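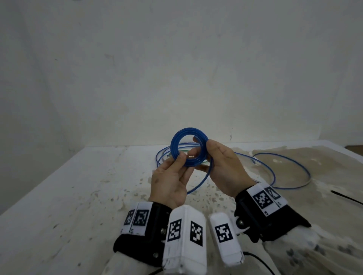
Parents who come to our open evening ask whether their child needs to know any programming first, and one of them, writing to us afterwards, put it this way: my daughter had never touched a robot, and by the second term she was explaining cable handling to me over dinner. No experience is needed to join.

About the Nelton Robotics Club

We are an after-school club at Nelton School, open to pupils from Year 9 upwards and to students in the sixth form. The club meets in term time in room 16, from the end of lessons until 5 o'clock. Membership is free and all equipment stays on site.

Our main work is teaching robots to handle soft things. Most school kits are built for blocks and balls, which keep their shape. Cable and tubing do not, and a robot that can stack bricks all afternoon may get nowhere with a loose coil. Members do the task by hand first, wearing markers on the wrists so that the movement can be tracked, and the recordings are then used to train the arm. 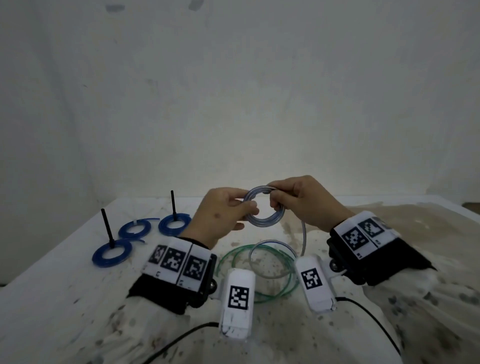 New members spend their first half term on coiling and looping. They learn to work at an even pace, to keep the markers facing a camera and to write up each session in the log. After that they choose a group – recording, software or mechanical – and may change at the start of any term.

The project has its own name, Mimier, and has been running since the club moved out of the old art store. Last year members recorded 234 sessions for it. Each one is checked by a second member before it goes into the training set, and poor recordings are kept in a separate folder for the software group to study.
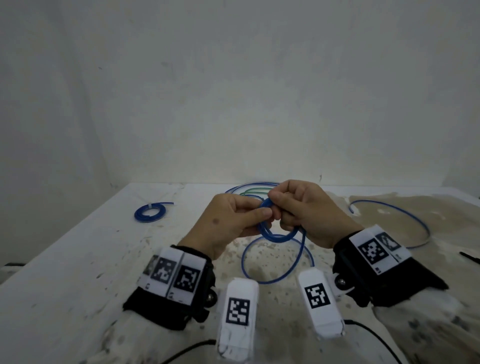
We also enter the Trirngate Challenge, a regional competition for school teams, with a team of 5. The final is held in June. Places are decided by the logbook and attendance, and the team is announced after the Easter break.

Parts and tools are paid for by a small grant from Aigner, a local engineering firm, which also takes two of our sixth formers for work experience each summer.

Joining

New members can start in September or January. Forms are kept at the school office and need a parent's signature. Long hair must be tied back in the workshop – spare bands are in the drawer by the door.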